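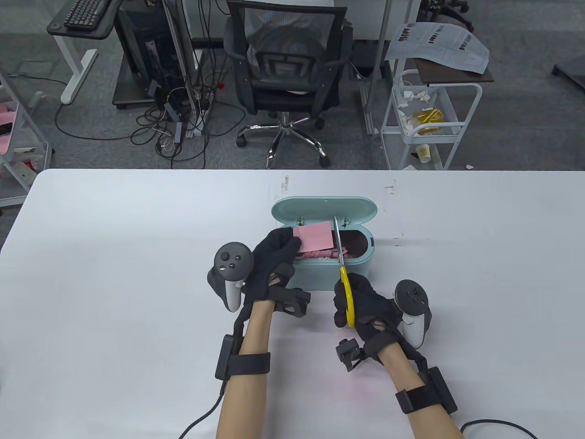
Papier schneiden mit Handschuhen und Controllern: eine Aufgabe am Tisch mit Schere und mintgrüner Box.

Seite drucken | Per E-Mail senden

Häufige Fragen zum Hurkik Handschuh-Set

Auf dieser Seite beantworten wir die Fragen, die uns vor einer Bestellung oder in den ersten Wochen nach der Lieferung am meisten gestellt werden. Stand der Antworten ist der 5. März 2025. Wenn Ihre Frage fehlt, schreiben Sie uns bitte, wir ergänzen die Seite regelmässig.

Für wen ist das Set gemacht?

Für Gruppen, die Handbewegungen von Menschen aufnehmen und damit Roboter mit zwei Armen trainieren wollen. Die meisten Kunden sind Labore an Hochschulen und kleinere Firmen in der Automatisierung. Man braucht für die Aufnahme keinen Roboter im Raum. Die Person sitzt oder steht am Tisch und macht die Aufgabe mit den eigenen Händen.

Was ist im Lieferumfang enthalten?

Ein Paar Handschuhe mit Sensormodulen für den Handrücken, zwei Bänder für die Unterarme mit je einer Einheit, die Kabel, ein Ladegerät für die Einheiten und die Software Hurkik Recorder mit einer Lizenz für einen Rechner. Die VR-Controller sind nicht dabei. Viele Kunden haben schon welche, und wir wollten sie nicht zwingen, ein zweites Paar zu bezahlen. Wer keine hat, kann sie bei uns mitbestellen.

Wozu brauche ich die Controller, wenn die Handschuhe schon Sensoren haben?

Die Sensoren in den Handschuhen messen, wie die Finger gebeugt sind. Wo sich die Hand im Raum befindet, wissen sie nicht genau genug. Diese Information nehmen wir von den Controllern. Die Software verbindet beides zu einer Spur pro Hand.

Stört der Controller nicht beim Greifen?

Am Anfang ja, das sagen wir offen. Die Hand fühlt sich grösser an, und man stösst am Rand von kleinen Behältern an. Nach einer oder zwei Stunden haben sich die meisten Personen daran gewöhnt. Eine Schere, ein Blatt Papier oder einen Deckel kann man mit dem Set gut halten. Schwierig bleiben sehr flache Teile, zum Beispiel Münzen oder Unterlegscheiben auf einem glatten Tisch. Für solche Teile empfehlen wir eine weiche Unterlage.

Kann man mit den Handschuhen wirklich eine Schere benutzen?

Ja. Achten Sie darauf, dass die Öffnungen der Griffe weit genug sind, der Stoff macht den Finger etwas dicker. Kinderscheren sind deshalb nicht geeignet. Der Stoff ist kein Schutz gegen Schnitte, bitte arbeiten Sie also mit der gleichen Vorsicht wie ohne Handschuhe.

Mit welchen Aufgaben soll ich beginnen?

Mit solchen, bei denen beide Hände etwas Verschiedenes tun und die trotzdem kurz sind. Papier halten und schneiden ist ein guter Anfang. Auch das Öffnen und Schliessen einer kleinen Box gehört in unsere Liste für Anfänger, die mit der Software geliefert wird. Von Aufgaben mit Flüssigkeiten raten wir in der ersten Woche ab.

Gibt es verschiedene Grössen?

Es gibt S, M und L. Messen Sie den Umfang der Hand ohne Daumen an der breitesten Stelle und vergleichen Sie ihn mit der Tabelle im Bestellformular. Wenn Sie zwischen zwei Grössen liegen, nehmen Sie die kleinere. Ein zu weiter Handschuh rutscht, und die Werte von den Fingerspitzen werden ungenau. Ein Umtausch ist möglich, solange die Handschuhe nicht gewaschen wurden.

Sind die Kabel notwendig? Gibt es eine Version mit Funk?

Die jetzige Version arbeitet mit Kabel. Wir haben uns dafür entschieden, weil in vielen Laboren schon zu viele Geräte im selben Funkband senden und dann Daten verloren gehen. Das Kabel ist 300 cm lang und wird am Unterarm befestigt, damit es nicht an der Hand zieht. Führen Sie es seitlich oder nach vorne vom Tisch weg und lassen Sie am Ellbogen eine kleine Schlaufe. Eine Version mit Funk ist bei Petrauskas in Entwicklung. Ein Datum können wir leider noch nicht nennen.

Welchen Rechner brauche ich?

Ein normaler Arbeitsplatzrechner mit zwei freien USB-Anschlüssen genügt für die Handschuhe. Wenn Sie gleichzeitig Kameras aufnehmen, brauchen Sie eine eigene Grafikkarte und eine schnelle Festplatte. Bitte benutzen Sie keinen USB-Verteiler ohne eigene Stromversorgung. Die meisten Meldungen mit dem Fehler 1241 kommen von dort.

Was bedeutet der Fehler 1241 genau?

Die Software hat eine der beiden Einheiten am Unterarm verloren. Stoppen Sie die Aufnahme, stecken Sie das Kabel direkt am Rechner ein und starten Sie den Recorder neu. Die Datei bis zum Abbruch bleibt erhalten. Kommt der Fehler wieder, tauschen Sie das linke und das rechte Kabel. Wandert der Fehler auf die andere Seite, ist das Kabel defekt und Sie bekommen von uns ein neues.

Mit welcher Rate werden die Daten gespeichert?

Mit 120 Werten pro Sekunde und Sensor. Die Bilder von Kameras haben ihre eigene Rate, die Zeitstempel sind aber gemeinsam.

Wie oft muss man kalibrieren?

Zu Beginn von jeder Sitzung und immer, wenn eine andere Person die Handschuhe anzieht. Es dauert weniger als zwei Minuten: Hand flach auf den Tisch, Faust, dann den Daumen nacheinander zu jedem Finger.

Kann man die Handschuhe waschen?

Die Sensormodule kann man abnehmen, danach den Stoff mit der Hand in lauwarmem Wasser waschen und liegend trocknen. Keine Maschine, kein Trockner. Für Gruppen mit mehreren Personen verkaufen wir Ersatzhandschuhe ohne Module.

Wie lange hält der Stoff?

Wir rechnen mit 3000 Aufgaben, danach werden die Spitzen von Daumen und Zeigefinger dünn. Die Module halten länger und werden auf den neuen Stoff umgesetzt.

Kann ich das Set zuerst mieten?

Ja, für einen Monat oder für drei Monate. Die Miete für den ersten Monat wird beim Kauf angerechnet. Im August ist unser Lager geschlossen, in dieser Zeit verschicken wir keine Mietgeräte.

Machen Sie auch Aufnahmen im Auftrag?

Unser Partner Millano in Broltetstead nimmt nach Ihrer Beschreibung auf und liefert die fertigen Dateien. Die Gegenstände können Sie selbst hinschicken. Ein Angebot bekommen Sie über das Kontaktformular, Betreff «Aufnahmen».

Wem gehören die Daten?

Ihnen. Der Recorder schickt nichts an uns, er funktioniert auch ohne Verbindung zum Internet. Nur für die Aktivierung der Lizenz muss der Rechner einmal online sein.

Seite drucken | Per E-Mail senden

© 2025 Petrauskas, Hurkik Handschuh-Set | Kontakt | Impressum | Nach oben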